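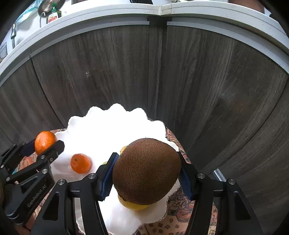 Kiwi and mandarins with a white scalloped bowl, on a paisley-type cloth.

The case against the mixed fruit bowl

Most households store fruit according to the shape of the container they own. A bowl is bought or inherited, it goes on the table, and everything from the shopping bag goes into it. I think this is a poor method of storage and a fairly good method of decoration, and that the two jobs should be separated.

Start with the kiwi. A kiwi is usually sold hard. Left on a table it will soften over several days, and faster if it sits next to apples or bananas, which give off ethylene as they ripen. Ethylene is a gas, it acts at very low concentrations, and kiwis respond to it strongly. A mandarin behaves differently. Citrus does not continue to sweeten after picking, and time on the table does nothing for it except dry out the peel. Put both in one bowl and you have set up a ripening chamber for the first and a slow dehydrator for the second.

Lemons lose more than mandarins do under the same conditions. A lemon at room temperature is good for a week or so before the skin begins to harden. In a closed container in the refrigerator it will keep for several weeks. The usual objection is that a cold lemon gives less juice. This is correct and is solved by taking the lemon out half an hour before it is needed, or by rolling it on the counter.

The second problem is contact. Fruit stacked in a bowl rests on other fruit, and the lower layer carries the load. Where two peels touch, air does not move and moisture stays. Mold on citrus very often starts at a contact point or at a small wound, and it is usually found on the underside of the bottom piece, where no one looks until there is a smell. A deep bowl makes this worse. A wide, shallow one makes it better, up to the point where it takes over the table.

I kept a record through February, in a kitchen that runs warm in the evenings. The month's fruit came to 31 pieces, mostly mandarins and kiwis with a few lemons and apples. Half went into the bowl as usual and the rest was split between a tray, a paper bag and the refrigerator drawer. Four pieces from the bowl had to be thrown out. From the rest, one did, and that one had a split in the peel on the day it was bought. The sample is small and I make no claim beyond my own kitchen.

The bowl I used is a Fernier, glazed, white inside, 30 centimeters across at the rim. I mention the glaze because it matters. An unglazed interior holds moisture and stains, and a woven basket leaves marks on soft skins. A smooth white surface also shows juice and spores early. On a dark bowl the first sign of trouble can go unseen for days. As for ruffled and scalloped rims, they are harder to wipe than plain ones, and the folds collect dust. I find them attractive anyway and have stopped arguing with people about it.

The Costello two-tier stand is often suggested as the answer. It separates the fruit into two groups, and the lower tier is shaded, but the upper tier sits directly over the lower one and the gap is too small to get a hand in without moving everything. I used one for a season and gave it away.

What I would recommend instead is dull. Keep firm kiwis in the refrigerator and bring out two or three at a time – next to an apple in a paper bag if they are needed soon. Keep lemons cold and closed. Keep mandarins in a single layer, cold if there are more than can be eaten in a week, on the table if there are not. Take the bowl and put into it only what will be eaten in the next two days.

Handling deserves a line as well. Ripeness in a kiwi is tested by light, even pressure from both sides, with the flat of the fingers and never with a thumb. A thumb makes a bruise, and the bruise will be brown by the next morning. The fuzzy skin hides it well, so the damage is normally discovered with a spoon.

A small bowl, refilled often, looks as good on a patterned cloth as a heaped one. It takes perhaps a minute a day to maintain. Mine currently holds five mandarins and a kiwi, and the kiwi is for tonight.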